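Two-finger gripper dents thin plastic cups: change the fingers or change the settings?
Wumbridge Community Help > Grippers and end tools
Posted 11 December 2022

pumville_lab

Hello to all. I am comparing two grippers for a small sorting cell, and one of the tasks is to take plastic cups from a stand and put them back upside down. Gripper A has hard flat fingers. Gripper B is the same size but has soft pads from Plastik. With A the cup goes oval when I close. With B the cup keeps its form, but it turns a little in the grip, and then it does not come down straight over the peg.
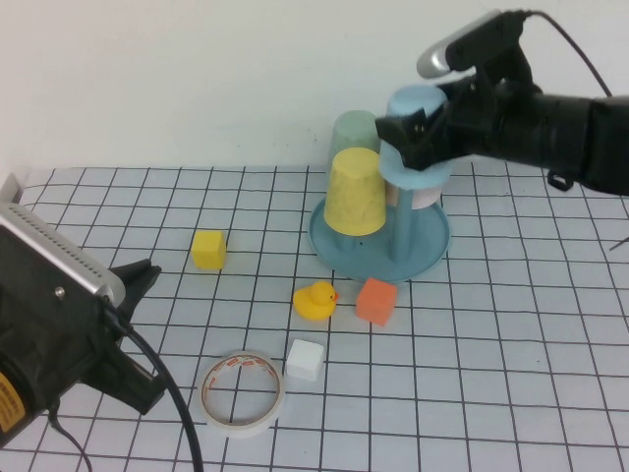

Force is at 10 percent on both grippers, and I close at the same speed. My approach is from the side, so the jaws go around the rim and the side of the cup while it is upside down over the stand. The cup is a thin one and it tapers, and I think this is a part of the problem. I tried 50 percent on B one time and I did not like the sound. The foam cubes and the duck give no trouble with either gripper.

Must I buy other fingers, or can I solve it with the controller? The controller is a Manolakis, the older one, and it has only position and force mode.

manolakis_user_south

Lower the force. We had the same thing in March and it was the force.

gridsheet

I would not start with the force, because 10 percent is already low on that controller. I have the same one. In force mode it closes until it feels resistance, and a thin cup gives almost no resistance until it is bent. Use position mode for the cups and stop the fingers 2 mm narrower than the cup at the height where you grip. With the soft pads this is enough to hold.

For the turning, look at where you grip. A tapered cup touches a flat pad only on a short line, so it can rotate around this line. The rim is stiffer than the wall, and if both pads sit on it at equal height the cup turns less. Before you spend money, try these on B:

1. Check what the wrist camera sees before the approach. The stand should be complete in the view, with all the pegs.
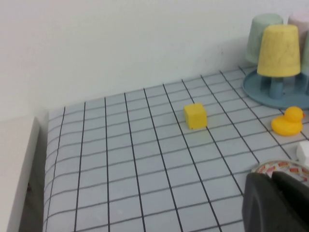

2. Teach the grip height again for each cup. Do not copy it from the cube program.

3. Close in position mode, wait one second, lift 3 cm and look if the cup is still straight.

In your second view the yellow cup is in front and the others are partly behind it or out at the edge, so I would move the camera pose to the right before you trust any position from it.

pumville_lab

Thank you, position mode is better already. The cup stays round with B. It still turns on some lifts — I will teach the heights again and write the result in this thread.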